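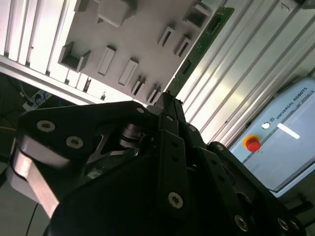
The Last Good Parts Counter in Town

I went in for a fuse. I want that on the record, because my wife has seen the bag I came home with and she has her own version of events.

Venter Electronics is on the ground floor of an old furniture building, two doors down from a tire place, and if you drive past at normal speed you will miss it. The sign is small and the window is mostly taken up with a rack of soldering irons. Push the door, though, and it keeps going back and back – aisle after aisle of little drawers, each with a sample part taped to the front. Resistors, trim pots, rocker switches, knobs for radios that stopped being made before I was born. I love it so much!

Reshma Mtshali runs the counter and has for 18 years. She asked what the fuse was for, and when I told her (an old Tikex bench supply I picked up at a yard sale), she made a face and asked if I had checked the bridge rectifier. I had not. She wrote a part number on the back of a receipt and sent me to aisle four.

You don't get that online. I order plenty online, I'm not going to pretend I don't, and for a bag of LEDs it's fine. But a website will happily sell me the wrong fuse all day long, and I've got a coffee can full of wrong fuses to show for it.

The front half of the shop is all new stock. There's a wall of Cornik hobby kits near the register – a metronome, a little FM receiver, a rain alarm that my nephew built in February and has been setting off with a spray bottle ever since. The kits start at 21 dollars, and the instructions are printed on paper, in type large enough that I can read it without hunting for my glasses. Bless them.

The back half is surplus, and that's where my afternoon went. Somebody's old lab had been cleared out the week before and the bins hadn't been sorted yet. Panel meters, ribbon cable by the foot, a shoebox of relays with the tags still on. I found a Bastirier signal tracer with a cracked dial and a perfectly good probe, and I stood there holding it like a baby while a man next to me pretended not to want it.

That was Sizwe Msimang, and we ended up talking for most of an hour. He repairs guitar amps out of his garage and drives 42 miles each way to shop here. He buys his capacitors in person, likes to look at the leads, and has strong opinions about where other people store theirs. He also told me to skip the grab bags by the door and go for the unmarked bins under the back table, which I pass along to you with some reluctance.

A few practical things if you're thinking of going. Parking is on the street and it's tight, so try the side road behind the tire place. Bring your dead part with you, or at least a decent photo of the numbers on it. The shop takes cards now, but anything out of the surplus bins is cash only. And ask before you open the drawers on the far left wall. Those are sorted by a system only Reshma understands, and she'd like to keep it working.

I asked her how business was. Slower than it used to be, she said, but there's a new crowd coming in, a lot of them under thirty, building synthesizers and keyboards and wanting to know what everything does. She has started holding a soldering evening once a month, and the last one was so full that people were working on the floor with the parts in muffin tins.

My total came to just over 60 dollars. The fuse was forty cents of that. The bench supply is still in pieces on the kitchen table, the rectifier was bad after all, and I need to go back for a heat sink.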